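September, evening. Folding rig, sweater day
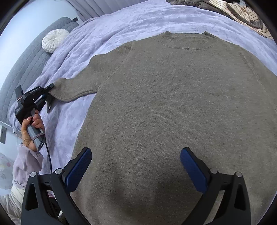
Gray-brown knit, left gripper on the cuff, right one open over the lower part.

Spent the session on the sleeve step only. The order we are trying is flatten, left sleeve in, right sleeve in, then hem up to the neckline. T-shirts were fine with this last time. Knits are slower. The ribbed cuff is thicker than the sleeve behind it, so a grip taken right at the end holds better than one taken an inch up, where the knit just stretches.

Did 28 passes on the sleeve, then 2 full folds at the end. Full folds need redoing, I was letting go of the cuff too early and the sleeve sprang back out.

Blue pads: keep them. Tried the bare fingers on the cuff first and they slid. Retightened the finger screws halfway through, one on the right hand had backed out a turn. Threadlocker is on the Briggs shelf at the shop, bring it home.

Cable on the left still wants to hang low and drag over the clothes. Needs a clip at the wrist. Okport has the small ones in bags of 50, add to the next order.

Fleece blanket is a bad surface for this. The pile grabs the knit and the whole sweater creeps toward whichever hand is pulling. Next time do half on the blanket and half on a plain sheet and keep the two sets in separate folders. Kista folder is close to 3,000 clips, so start a new one and call it Relilmont.

To do: clip, threadlocker, sheet, something with a zipper.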